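From: Niall Forsyth
To: lumonstead-buildings
Date: 2023-02-26
Subject: Re: Condensation on the south wall, Rankin hall

Iona Lindsay wrote:
> The paint behind the stage has blistered again, same spot as last
> winter. Kenneth thinks the gutter is overflowing into the cavity.
> I had the gutter cleared in December and the patch kept growing.
> Before we pay for a roofer, can someone tell me if this is rain
> getting in or just damp air? The Zuvine logger is still on the
> shelf if it helps.
> Iona

Iona,

I pulled the readings off the logger this morning. Relative humidity in the hall sits at 58 per cent with the doors shut and the heating off, then climbs quickly once the urn goes on. The wall surface behind the stage is consistently colder than the air, by enough to reach dew point on most winter evenings. There is no step in the humidity trace after the heavy rain, which I would expect if the gutter were feeding the cavity.

The blister pattern agrees with this. Rain penetration usually leaves a tide mark with salts at the outer margin. Ours is diffuse, worst in the corner and behind the stacked flats, where no air moves. 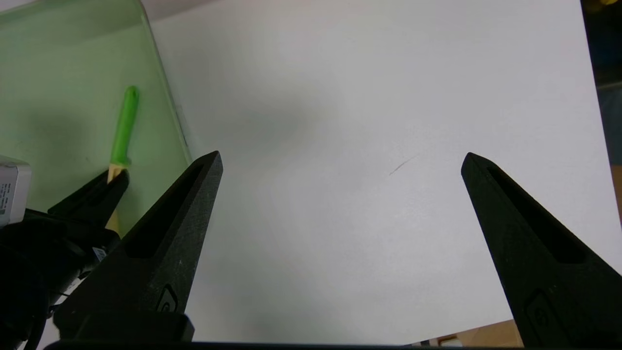

The flats should come forward 300 mm from the wall and stay there. I know this costs storage depth, but the present arrangement insulates the wall from the room's heat and leaves the vapour free to reach it. Mhairi has already agreed to shift the costume rack.

Second item is the extractor. The kitchen fan is wired through the light switch and has no overrun, so it stops as soon as the last person leaves. A humidistat controller with a manual override would fix that. Gijs Dekker quoted for one last year and I have asked him whether the price stands.

I would leave the repainting until the wall has dried. Scrape the loose material back to a sound edge, wash down with fungicide, and use a breathable mineral paint. The vinyl that was put on last time is part of the problem - it traps whatever moisture is already in the plaster.

Kenneth, I don't rule out the gutter entirely. The joint above window 4 drips onto the sill and needs resealing, but it is 2 metres from the patch and I can't see a path between them.

I will reset the logger to a shorter interval and leave it behind the flats. Please don't move it to the windowsill, as direct sun makes the temperature channel useless.

Niall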